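Subject: Re: [linens] Washing the pleated covers
From: Prasanna Biswas
Date: Thursday, September 8, 2022

Hello everyone, and a special hello to those of you who joined after the Lelleck sale,

Policarpio wrote:
> I have two of the white cotton covers with the ruffled
> edge and I'm afraid to wash them. Do the pleats survive?
> And how do you fold them? Mine end up as a lump in the
> closet every single time.

They do survive, I'm happy to say! I have been washing mine for years (the oldest came from my aunt's house in Flurnberg, and she was not gentle with anything). I use cool water and a mild soap, and I skip the fabric softener. Then I hang the cover with the ruffle at the bottom so its own weight pulls the pleats straight. If you hang it the other way up, the pleats flop over and dry that way, and you will be at the ironing board all evening.

Folding is harder to explain in an email, but I'll try. Don't start at the ruffle. Lay the whole thing out on the bed, messy as it is, and find a spot in the plain part that you can pinch and lift.

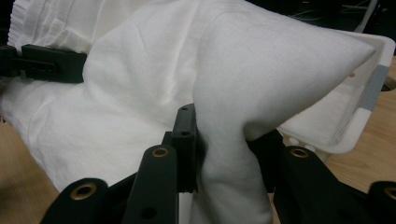 Once you have a good hold, give it a little shake and let the cloth fall where it wants to. Walk your hands along until you come to a corner, then bring the corners together two at a time. The ruffle should end up on the outside of the last fold, where nothing presses on it. I keep mine in a basket on the closet shelf, never at the bottom of a pile, and a few creases in the plain part don't bother me one bit.

One more thing, for Brero, who asked in the spring about size: my big one is 83 by 90 inches, measured without the ruffle. I meant to answer ages ago and then the garden got hold of me.

Do write back and tell us how the first wash goes, Policarpio.

Warmly,
Prasanna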